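# Gikville Plug and Socket Word List

Welcome, and thank you for stopping by! The list gathers 800 everyday words people use for plugs, leads and sockets, written down as they were said to us in Gikville and Drodska.

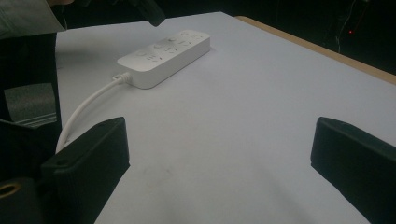 Each line holds the word, the town and a short note on meaning – often in the speaker's own phrasing, which I couldn't bear to tidy.

## Files

words.txt is the main list, and notes.txt has the longer stories (do read the Drodska ones, they're lovely).
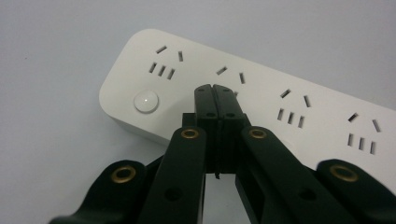 A white power strip with its round push-button switch.

Spellings follow the Kováčik scheme, apart from 80 older entries I haven't got round to yet.

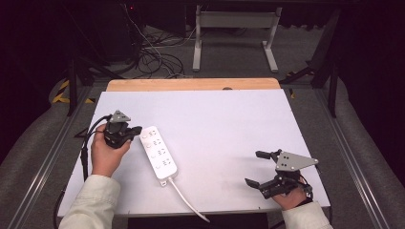
Doubtful entries carry a question mark in the last column. Please leave it in if you pass the list on. Words for tools and their parts are kept out for now, so they will have to wait for the next list, which I do hope to start in June.

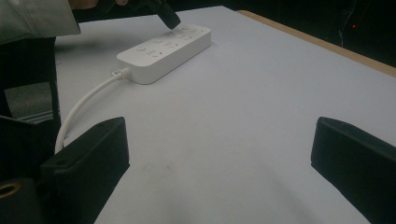

Takeshi Oshima wrote to say that "gang" and "bar" ought to be separate entries, as his aunt in Drodska used both and never mixed them up.

Comments

Riku Onishi: Could we have the Grivent words too? I can send a few.

Guest: notes.txt opens with odd accents for me.

Sign up for our newsletter | Contact | © Gikville Word List | Back to top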